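Log retention and rotation on the build hosts

Published by Waltraud Kohlhase on Aug 7, 2018

Garside release 22 changes the way log files are rotated and kept on the shared build hosts. The change affects every team that writes to the local log volume, including teams that forward their logs to Tarov, the central log store. Teams that log only to standard output do not need to do anything.

Until now, rotation was driven by a nightly job. The job renamed each active log file, compressed the renamed copy and sent a signal to the process that owned the file. The process was then expected to close its old file handle and open a new one. Most services do this correctly. A service that ignores the signal keeps writing to the old handle, and if the compressed copy has already replaced the original, those lines go to a file that no longer has a name. The disk space stays in use until the process ends. The usual directory listing does not show it, so the free space reported by the volume and the sum of the file sizes drift apart.

We reviewed 258 services on the build hosts. Of these, 17 did not reopen their log files after the signal. Most of them use an older version of the logging library that installs its signal handler before the main program starts and loses it when the program installs its own. The rest run under a wrapper script that receives the signal and does not pass it on.

Starting with release 22, rotation is based on file size as well as time. The rotation agent checks each file at a fixed interval. A file is rotated when it passes 200 MB or at midnight UTC, whichever comes first. The agent waits for the owning process to release the old handle before it compresses anything. If the handle is still open when the wait period ends, the agent leaves the renamed file uncompressed, writes a warning to the host log and tries again on the next pass. 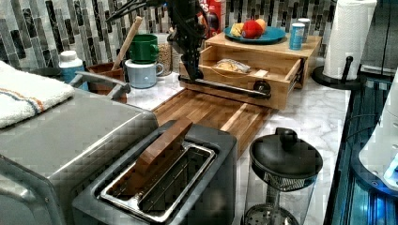
Odair Araújo asks whether the old copy-and-truncate method will still be available for services that cannot be changed. His team runs a vendor binary that has no signal handling at all, and a restart in the middle of a build is not an option for them. He would accept the loss of a few lines at the moment of truncation, provided that the loss is documented and does not trigger an alert.

Copy-and-truncate remains available as a per-service setting. It is off by default. To turn it on, set rotate_mode to copytruncate in the service's log policy file and add a short comment giving the name of the binary. The binary must open its log file in append mode. If it does not, the next write after truncation lands at the old offset and the file becomes sparse, with a run of null bytes at the start. Some text tools treat such a file as binary and refuse to search it.

Lines written between the end of the copy and the truncation are lost. On an idle host the gap is very short. On a host with heavy disk traffic it can be longer, and a service that writes in bursts may lose a whole burst. Audit logs must not use this mode, and the policy checker rejects any policy file that combines it with the audit flag.

Forwarding to Tarov needs one small adjustment. The forwarder tracks its position in each file by inode and offset. With the rename method the inode stays with the renamed file, so the forwarder finishes reading it and then moves to the new one. With copy-and-truncate the inode stays with the active file while its size drops to zero. Older forwarders read this as an error and stop. The current forwarder resets its offset to the start of the file — but only if truncate_reset is set to true. The setting is not inherited from the host defaults and has to be present in each service's own section.

File names also change. The date suffix is replaced by a full UTC timestamp followed by a sequence number, as several rotations can now take place on one day. Scripts that match on the old suffix will find no files. The Grernora report scripts have been updated in the main branch. The cleanup script used by the Jodel team has not, and it should be disabled before the upgrade. It deletes anything in the log directory that does not match its pattern, and that would include every newly rotated file.

Retention is still set in days. The new max_total key sets an upper limit on the space used by one service's rotated files. When both are set, the stricter one applies and the oldest files are removed first. Files marked for audit are exempt from max_total and are removed only by age.

To check a policy file before the upgrade, run the policy checker with the dry-run option on any host that already has the new agent. It prints the files that would be rotated and the files that would be removed, and makes no changes. Policy files that fail the check are skipped by the agent, and the service falls back to the host defaults.

The old nightly job stays installed but inactive until October, when the package will be removed from the base image. Requests for an exception go in the platform queue under "log rotation", with the service name and the host group in the title.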